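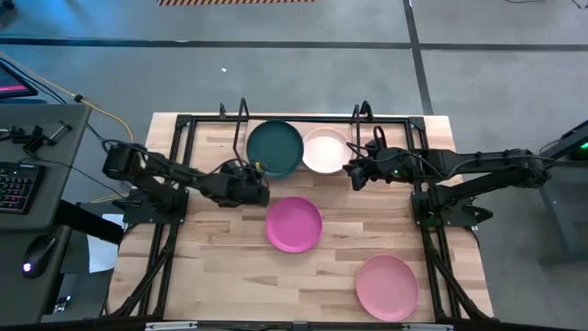

I gave up on matching plates in April, after the third chip in a set I bought new. Since then I buy them one at a time, and the only rule is that they have to stack. Mine are all round with a raised rim and a flat center, so they more or less do. The dark green one and the cream one get used most. The magenta is louder than I expected when I ordered it, and the salmon pink one was meant to calm it down a bit. I don't think it does, but I like both of them on a light wood table.

The cream one came from a thrift store in Culberg and cost 2 dollars. It looks a little smaller than the green, so it goes on top of the pile. The green is from Olla, who sell open stock, so you can replace a single plate without buying a box. I paid 16 dollars for it, and that's my upper limit for something I'm going to drop sooner or later.

A few notes on color, mostly for myself. Eggs and toast look best on the dark green. Beets on the magenta are a waste of beets. Pasta with red sauce is fine on anything except the salmon, where it all runs together. Cream is the safe choice for guests.

The shelf they live on has 11 inches of height, and bowls take up most of it. I've looked at the Gadard plate rack twice and not bought it – it stands the plates on edge, and I'd have to move the mugs.

Next I want a yellow one, a mustard more than a lemon. Ní Mhurchú had one close to it last winter, but it was oval, and that would ruin the stack.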